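I had been meaning to get out to the Meltine open day for a long while, and this year I finally put in for a seat. Meltine makes the backup software a lot of us run on our Macs, and once a year they let users wander through the offices at Indby, drink their coffee and ask whatever they like.

The morning belonged to snapshots. One of the engineers took a laptop with 561 gigabytes on it, deleted a whole folder of family photos, and brought it back while we were still finding our chairs – I may have clapped.
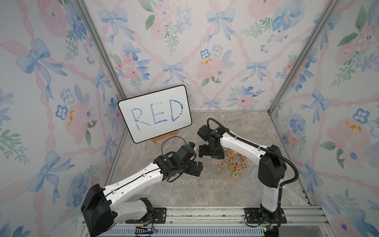 After that came a long and very friendly talk on why restoring a single file can feel slower than restoring everything. The short version is that the catalog has to be read first, and on an older spinning disk that takes patience. I took 3 pages of notes and can read most of them!

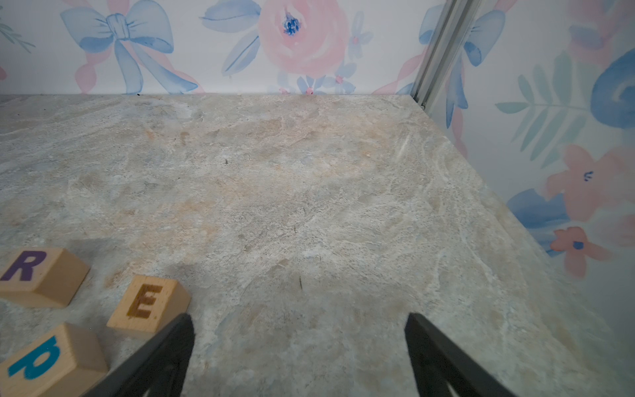 Page last changed: June 13, 2022

Lunch was soup and very good rolls, and I sat with some people who look after the computers at Amrani, a small print shop. They keep two copies of everything, one on a drive in a drawer and one off site, and they test both every month (I went a little red at that, as I test mine when I remember).
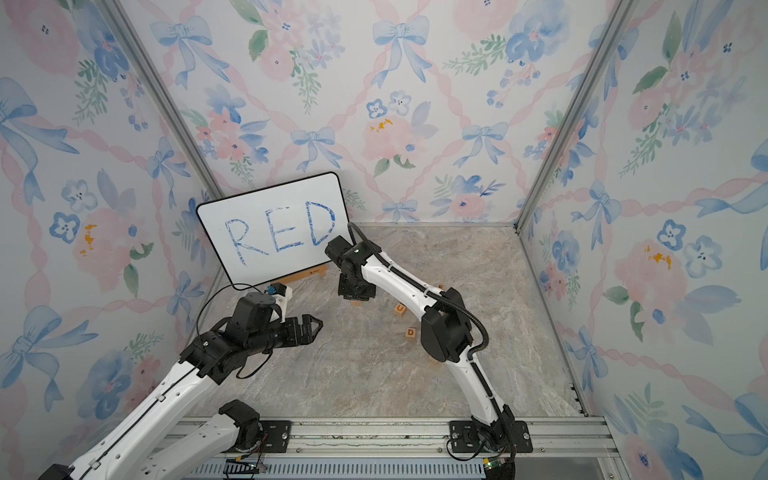

Indby, October

A few of you wrote to ask about Dudivik, the new tool they showed in the afternoon, so I'm adding a bit more. It checks old backups for damaged files and gives you a plain list at the end. The demo ran for nearly 9 minutes on a very full disk, and we all chatted happily through it.
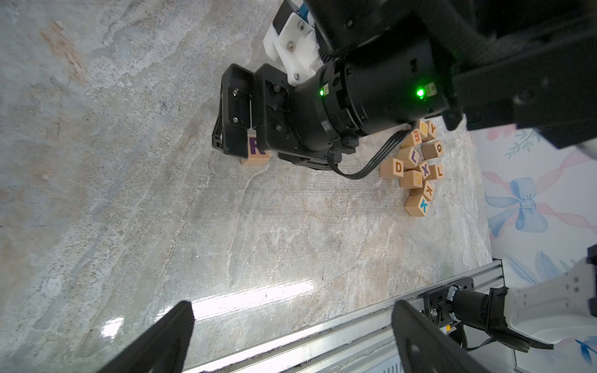 It doesn't repair anything yet, and it wants the disk plugged straight into the Mac – no hubs. I'd still like to run it on the old drives in my closet, and I've signed up for the test version.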